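Pimuddale Merchants and Residents Safety Meeting
Minutes, January

The meeting opened at 6:40 p.m. in the upstairs room at the Clinden Center. Baiba Mets chaired. Zane Avotiņš took notes. Minutes of the previous meeting were approved with one correction: the stolen bicycles were taken from the Vītola Street rack, not from the library.

1. Shoplifting and parking lot thefts

Baiba read out the figures for last year. The stores that report to the group logged 466 thefts. Most were small items taken between 3 p.m. and closing. The pharmacy and the shoe store had the most repeat visits from the same people. The pharmacy has moved razors and baby formula behind the counter and asked if other stores would do the same. Two said they would. The hardware store said it does not have the staff. 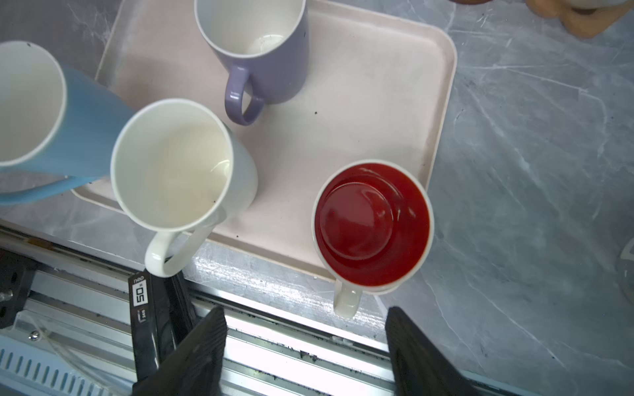
Car break-ins in the back lot are still a problem. Five were reported since the last meeting, all on the side by the loading dock, where two lights are out. The landlord was told in writing and has not replied. Zane will write again and copy the city.

2. Cameras

Telteck sent a quote to replace the cameras at both entrances. Footage would be kept for 40 days. Members wanted to know who could look at it and whether police would need to ask in writing. The quote does not say. Tabled until Telteck answers.

3. Unaccompanied teens rule

Long discussion. Some stores want anyone under 16 to be with an adult after 5 p.m. on weekends. Others said the food court depends on those customers, and a parent asked who would check ages. Motion to try the rule for one month failed. The group agreed to ask for a second guard in the evening instead.

4. Other business

Trespass notice forms have been reprinted. Pick them up at the Clinden Center desk. The radio at the east entrance needs a new battery.

Adjourned at 8:15 p.m.

Recent items
Trespass notice form
How to report a theft from a vehicle
Vītola Street bike rack update
Minutes, November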